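Why Does a Big Room Echo?

By Karlijn Kuipers

Have you ever clapped your hands in an empty sports hall? You hear the clap, and then you hear it again, a bit softer. Where does the second clap come from?

Sound is a kind of shaking. When you clap, the air near your hands is pushed, and this push travels through the air in all directions. When it meets a hard wall, it bounces back, like a ball.

In your bedroom the walls are very near. The sound comes back so fast that your ears mix it with the first one. Your bed, your curtains and your favourite jumper on the floor also help. Soft things swallow sound - they have many tiny holes, and the sound gets lost inside.

In a big room the sound must travel far before it comes back. If the wall is more than 17 metres away, your ears can notice two separate sounds. We call the second one an echo.

High ceilings make a room louder too, because the sound has more space to bounce before it becomes weak. People who design such rooms often put in carpets, curtains or soft chairs.

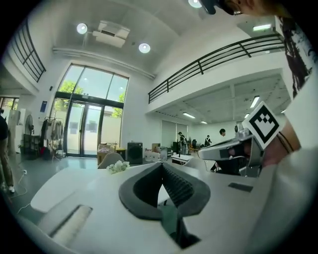

A bright, open room with a very high ceiling. The chair in front has a dark grey cushion.

Try it yourself! Clap 3 times in the bathroom, then 3 times in a room with a thick carpet. Which room sounds louder? Draw both rooms and colour the soft things green.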